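Workshop Tips: Looking After Soft Gripper Fingers on a Sorting Arm

Print this page | E-mail this page

These notes cover the arm we keep on the textile bench at Wornau, which picks clothing out of a pile and drops it into bins. The same care applies to most small arms with soft-skinned fingers. Torben Grube wrote the first version and Irfan Teoh added the parts on the wrist camera.

Before you touch anything

Park the arm in its service position, press the stop button and switch off at the controller. Wait for the light on the controller to go out. Turning the fingers by hand with the power on can strip the small gear in the wrist, and a new one takes weeks to get.

Cleaning the skin

Lint is the main enemy. It builds up on the finger skin and after a while the fingers stop holding slick cloth such as lining or rain jackets. We clean after every 100 picks when sorting wool, and at the end of the shift for everything else.

Use a lint roller first, the ordinary kind from the laundry aisle. Roll from the base toward the tip. Then wipe with a damp cotton rag and a drop of dish soap, and wipe again with plain water. Let the fingers air dry for 20 minutes. No hair dryer. No alcohol or window cleaner either; both leave the surface shiny and it never grips the same afterward.

Stubborn fuzz comes off with masking tape pressed on and peeled away slowly.

The base

Lint also packs in where the finger meets its mount. An old soft toothbrush gets most of it. Run the brush around the base, then tap the finger over the trash can. If the skin has begun to lift there, take the finger off and set it aside. Gluing it back down has not worked for us with any glue we tried.

Changing a finger

1. Back out the two screws on the mount. Keep them in a jar lid.
2. Pull the finger straight off. Do not twist.
3. Wipe the mount dry.
4. Push the new finger on until it seats, and start both screws by hand.
5. Snug them up a little at a time, going back and forth.
6. Close the gripper at low speed and check that the tips meet evenly.

Write the date and the pick count on the card taped inside the controller door. The last pair went on in January.

Checking pressure on a dark pile

Black clothes give us the most trouble. The camera has a hard time telling one piece from the next, and the arm tends to push in too far. Make up a test pile with a few dark pieces of different textures, bring the arm down at 25 percent speed, and look at the wrist camera picture when it stops. Raise the stop height a notch if the finger is buried, and run the same pile again.
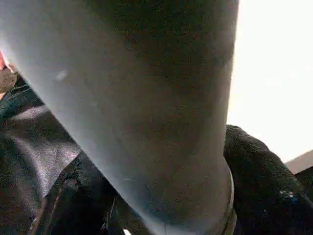
Finger down among dark fabrics, wrist camera view. Shiny cloth at left, black knit at right.

Look at the skin in the camera picture too. Small bits of lint show up well against gray at this range. Clean them off before you change any settings, or you may end up fixing the wrong thing.

Zippers and seams are hard on the fingers. Close zippers before the clothes go in the pile, and turn jackets with metal pulls so the pull faces down.

Wrist camera

Wipe the lens with a dry eyeglass cloth. If the background goes white and the clothes go black, try turning the bench lamp away from the arm before changing the exposure. Check that the cable has slack with the wrist turned all the way each direction.

Storing spares

Flat, in a lidded box, out of the sun. Don't stack anything on them.

Questions about this page: Irfan Teoh, Wornau textile bench
Page updated 25 June 2025 | Copyright Wornau | Back to top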